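Flat or eggshell for a rental hallway?

beltdale_dad
Repainting the upstairs hall in our rental in Ellwood before the new tenants come in April. Last owner used flat everywhere. I've got two gallons of Zunow eggshell left from the bedrooms and would like to use it up. Any reason not to? Walls are old plaster, patched a lot.

rkoenig
Eggshell will show every patch. I did a stairwell in it and had to skim the whole thing afterward. Stick with flat and keep a quart for touch-ups.

mottram_c
Disagree. Flat in a hallway gets marked up the first week and you can't wash it. I have 40 units and all the halls are eggshell. Sand the patches to 120, prime them, then roll. Prime the whole wall if you can stand to.

Our hall: 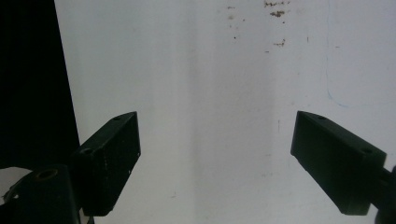 Upstairs hall wall

Color is a plain off-white from Coranton, I'd have to look up the number.

rkoenig
New drywall or plaster? Makes a big difference.

mottram_c
Drywall, 66 or so. Fair point, plaster is less forgiving.

tillie50
What light do you have up there? One window at the end of a long hall is the worst case, it rakes down the wall. With a ceiling fixture you may never see the patches.

beltdale_dad
One window at the end, of course. Ceiling light too but it's dim.

tillie50
Then I'm with rkoenig. Or get a washable matte. Costs more, about $50 a gallon here.

mottram_c
Washable matte burnishes when you scrub it. You end up with shiny spots. I'd still go eggshell and spend Saturday on the prep.

beltdale_dad
Going to prime the end by the window and put one coat of eggshell on it Thursday. If it looks bad I'll buy the matte.

rkoenig
Check it in the morning before you decide.

Callum Mottram
Same guy as mottram_c, logged in on my other account. Use a 3/8 nap, not 1/2. Less texture.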